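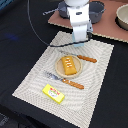 What is a place setting?

A place setting is the group of items laid out for one person at a table. It usually includes a mat or cloth, a plate or bowl, and whatever cutlery and glassware the meal requires.

Chapter 2
Laying the Table

Introduction

The work of the dining room begins well before the food is ready. In a small guest house, a staff canteen or a residential home, the table is the first thing a guest meets on entering the room, and it forms an early opinion of the care taken elsewhere. Trainees are therefore expected to be able to lay a table neatly, in good time and in the same way on each occasion.

Chapter 1 dealt with the storage and care of linen and crockery. The present chapter takes those items to the table. It covers the choice of covering, the use of placemats, the position of the plate, and the safe placing of pots and serving bowls. Cutlery and glassware are mentioned only in passing and are treated fully in Chapter 3.

By the end of this chapter, trainees should be able to:

choose a suitable covering for a given table and meal
lay a placemat and plate squarely to the chair
set out a board for pots that are brought to the table
check a finished table and correct common faults

Key words

Cover: the space allowed for one person, together with everything laid in it.
Placemat: a mat of woven or other material on which the plate stands.
Drop: the part of the cloth that hangs below the edge of the table.
Pot board: a flat board that protects the table from cookware.

2.1 Coverings and colour

A tablecloth serves two purposes. It protects the surface and it gives the setting a plain background. Dark cloths have become common in informal dining rooms. An off-white mat on a black cloth marks out each person's space clearly, and a light wooden plate stands out well against either. Dark cloth does, however, show lint and creases more readily than a patterned one, and it should be smoothed by hand from the centre outwards once it is in place.

The drop should be even on opposite sides. Where a table stands against a wall, the cloth may be drawn forward slightly so that the greater drop faces the room.

2.2 The mat and the plate

The mat is laid first. On a rectangular table its long side runs parallel to the table edge, with a small gap between the two. Mats with a border or a pattern of bands are helpful to the beginner, as the plate can be centred by eye against the lines. A round plate with a raised rim is lifted from beneath and lowered into position - it should not be pushed across the weave, which may pull the mat out of line.

Wooden plates are suited to bread, fruit and dry foods. They are washed by hand, dried at once and never left to soak.

2.3 Pots at the table

In family-style service, food may be brought to the table in the pot in which it was cooked. A board is laid beforehand, beyond the mats, with enough room for each pot to stand fully on its surface. Long handles are turned away from the seated guests and must not project over the edge of the table. Serving bowls may share the board if space allows.

Case study: the Skokard Guest House

The dining room at Skokard, near Stasiv, served 812 breakfasts in June, of which 304 were taken by guests on walking holidays. Tables had previously been laid in the evening. After complaints of dust on the plates, the manager changed the routine so that cloths and mats were laid overnight and plates were added at half past six in the morning. The linen store was also reorganised, and now holds 114 mats, sorted by size.

Discuss with a colleague what effect this change is likely to have had on the early shift. Then read section 2.4, which sets out the order of work for a room of mixed tables.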